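Search reports
Enter keyword

2023-10-29
By the Cullport Tableware Group, second-year materials course
4 min read

Stain Retention on Glazed Dinnerware: Project Report

1. Purpose

The project compared how two commercial glazes hold tea and tomato stains after repeated washing. Plates were bought from two suppliers, Prinska and Bimico. Both sell white glazed dinner plates to school cafeterias. The Cullport dining hall changed suppliers in May, and kitchen staff had asked whether the new plates would mark more easily than the old ones.

2. Materials and method

Six plates from each supplier were used. Each plate was washed once before testing, dried on a rack, and numbered on the foot ring in pencil. A measured spoonful of strong black tea was placed at the center and left to dry overnight. The same was done with tomato sauce near the rim. Plates were then washed in a dish machine using Onu powder detergent at the dose printed on the package. This cycle was repeated 17 times.

Color was read with a handheld meter at the center and at the rim before the first cycle and after the last. Lightness was recorded on a scale from 0 to 100. Two readings were taken at each point and averaged. If they differed by more than one unit, the point was wiped and read again.

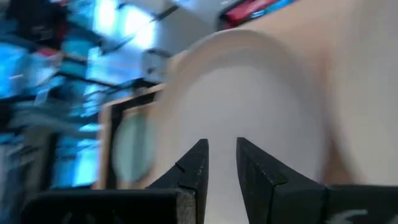

3. Results

Tea left a larger change than tomato on both sets. The Prinska plates lost more lightness at the center than at the rim. The Bimico plates showed no clear difference between the two positions. One Bimico plate chipped in the dish machine during the fourth cycle and its readings were dropped.

Under a hand lens, the darkest points on the Prinska plates lined up with fine scratches in the glaze. Unscratched areas close by read almost the same as before testing.

4. Sources of error

The meter was not recalibrated between the first and last readings. Rack position was not rotated, so plates near the spray arm may have been cleaned more strongly. Tea strength was set by steeping time only.

5. Further work

Scratch depth should be measured before staining. A second detergent should be tested on the same plates.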